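4.3 Colocación de toallas sobre el respaldo de la silla

Esta sección se aplica a las sillas de madera clara de la serie Khalaf. La silla deberá estar montada conforme al apartado 4.1.

1. Sitúe la silla sobre una superficie plana – suelo firme o moqueta de pelo corto – a un mínimo de 40 cm de cualquier armario.
2. Escurra la toalla antes de colocarla.
3. Apóyela sobre el respaldo y deje caer el resto hacia la parte posterior del asiento.

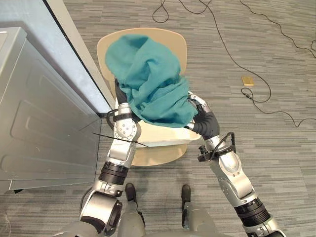

Figura 11. Toalla sobre el respaldo y la parte posterior del asiento.

4. Extienda los pliegues con la mano, del centro hacia los bordes.
5. Retire la toalla transcurridos unos 28 minutos y seque la madera con un paño suave.

PRECAUCIÓN: No deje tejidos mojados sobre la silla durante la noche. La humedad prolongada puede manchar el acabado.

Nota: Para la limpieza del asiento, consulte el apartado 7.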